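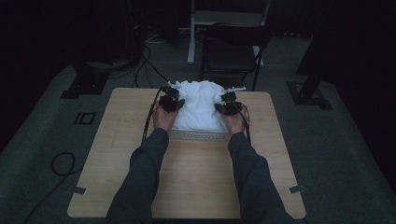 The regular meeting of the Ilbridge Baseball League Board was called to order on 2024-02-05 by the chair, Kirsten Arsenault. Minutes of the October meeting were approved as written. The first item was the scorer's bench. Fouzia Tanoli reported that visiting clubs had no clean place to keep the book, and moved that each home club supply a light wooden table with a white cloth on hand for wiping it down. The motion was seconded and carried.

Schedule. The draft schedule lists 324 games across all divisions. Javton requested that its opening series against Batista be moved to the Zasa field while the Javton infield is resodded. Batista had no objection. Approved. The secretary will send a corrected schedule to all clubs.

Tiebreakers. The Board discussed the order of tiebreakers for the final playoff place. Head-to-head record will remain first. Run differential will replace the coin toss as second. Carried, with 2 opposed.

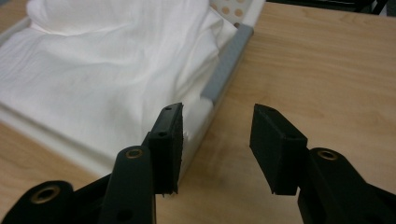 White cloth and tray on the tabletop.

Rosters. The roster limit stays at 23. A proposal from Zasa to allow late additions after the midpoint of the season was tabled until the rules group has looked at the wording on transfers.

Fees. The protest fee was set at $50, refundable if the protest is upheld. Ms. Tanoli asked that the deadline for filing be printed on the lineup card. Agreed.

Umpires. Ms. Arsenault will write to the umpires' association regarding plate assignments for doubleheaders.

There being no further business, the meeting was adjourned.

Respectfully submitted,
Fouzia Tanoli, Secretary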